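Whiteboard

A whiteboard, also called a dry-erase board or marker board, is a smooth, light-colored panel made for writing that can be wiped away and replaced. It is used in classrooms, offices, hospitals, workshops and homes. The word may refer to a framed board fixed to a wall, a board on a rolling stand, a small hand-held panel, or a coated film applied to an existing surface.

Surfaces

The main types of board differ in the material of the writing face. Melamine boards are the least costly. Their resin coating is slightly porous, and with heavy use it begins to hold ink. Painted steel boards resist staining better and accept magnets. Porcelain boards, properly called enameled steel, are made by firing a layer of glass onto a steel sheet in a furnace. They are the heaviest of the common steel types and are usually chosen for schools, where a board may be cleaned several times a day for many years. Glass boards are hard and easy to clean, but they need strong magnets if a steel backing is fitted at all.

Gloss is also a matter of choice. A glossy face wipes clean with little effort but reflects ceiling lights and windows. A low-gloss face is easier to read from the side and can serve as a projection screen, although it takes more rubbing to clear.

Ink and erasing

Dry-erase ink contains a pigment, a solvent and a release agent. The solvent evaporates soon after writing. The release agent, often an oily compound or a silicone polymer, keeps the pigment from bonding with the board, so that the dried line can be lifted with felt or cloth. Permanent ink contains a resin that grips the surface. A permanent mark can often be removed by writing over it with a dry-erase marker and wiping both away while the fresh ink is still wet.

Ghosting

Ghosting is the faint trace of earlier writing that stays after a board has been erased. It occurs when pigment settles into pores or fine scratches, and it is most common on older melamine. Writing left in place for weeks is more likely to ghost than writing wiped the same day. Abrasive powders and scouring pads remove the trace at first but damage the coating, and later marks then become harder to clear.

Trays and accessories

Most wall boards have a ledge along the lower edge for markers and erasers. Ledges collect dust from dried ink and should be wiped when the board is washed. Magnets, clips and magnetic marker holders are widely used on steel boards.

Whiteboard and marker tray, four views
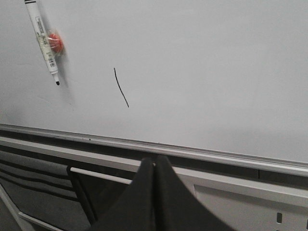
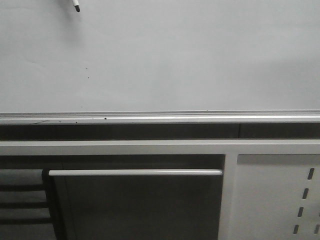
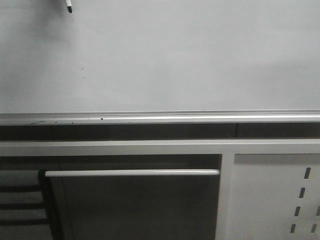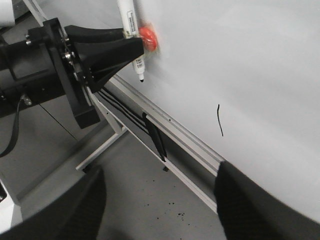

Care in institutions

Schools and offices with many boards often keep a written cleaning schedule. In one such program, the Gurneck school district listed 462 boards in its buildings and found that 62 of them needed resurfacing. The survey was directed by Raghavendra Bangera, whose report advised dry erasing after each class and a damp wash every Friday. It also advised against paper towels, which leave lint on the writing face.

Resurfacing may be done with a roll-on coating or an adhesive film. Either method requires a clean, dry board and a period of curing before use.

See also

Blackboard
Bulletin board
Flip chart
Marker pen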